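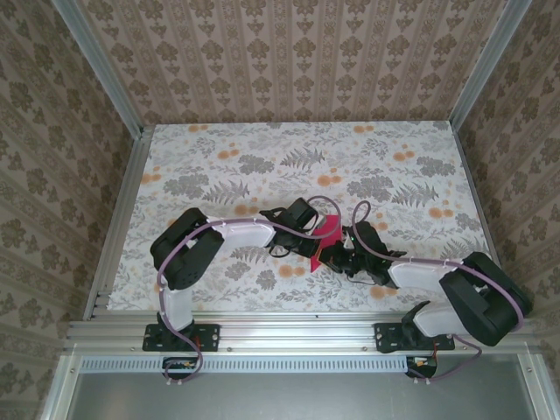 Page 4 of 9

Casex two-arm cell, software release inspection
Checked by: Alper Yalçınkaya
Build: Rocha controller 89, Zandari planner, September branch

Mark each line OK, FIX or N/A. Comments go under the line they belong to.

C. CONTROL

C1. Joint limits in the config match the limits loaded at startup, both arms. OK

C2. Control loop holds 200 Hz with both arms moving. OK
Logged a full run. Two late cycles at startup, none after the arms were enabled.

C3. Stop command reaches both arms in the same cycle. FIX
The right arm gets it one cycle late when the command comes from the planner. From the operator panel it is fine. Ticket opened. Do not run two-arm handovers above slow speed until this is closed.

C4. Gripper force cap is active when both grippers hold the same item. OK
The cap is set per gripper. We still have no check on how hard the arms pull against each other — see P3.

D. PERCEPTION

D1. Item mask is stable on the printed floral sheet. OK
The red-pink piece separates cleanly from the sheet. The orange blossoms are the closest thing to it in color, so keep the hue threshold where it is.

D2. Item mask survives occlusion by the grippers. FIX
With both grippers on the piece, its middle is hidden and the mask splits in two. The tracker then reports two items. Merge rule needed before the next build.

D3. Cables are excluded from the item mask. OK
The purple cable crosses in front of the piece at the left gripper. It is filtered, but it takes a strip out of the mask. Same fix as D2 should cover it.

D4. Wallpaper pattern produces no false detections. OK
Ran 336 stored images through the detector. No hits on the walls.

P. PLANNING

P1. Arm-to-arm clearance is checked at the grippers, wrists and elbows. OK

P2. Collision model includes the side rails and corner posts. FIX
Posts are in. The right side rail is missing from the model, and the right elbow swings out over it. Misbridge has the drawing.

P3. Planner keeps grip distance fixed while both arms hold the item. N/A
Not in this build.

P4. Cable loops above the grippers are inside the swept volume. OK
Padding was raised after the last inspection. Leave it.

T. TOOLING

T1. Log replay gives the same plan as the live run. OK

T2. Config changes are saved with the run. OK
Saved, but without the user name. Low priority.

Result: hold. Recheck C3, D2 and P2 on the next build. Other lines carry over unless the controller version changes.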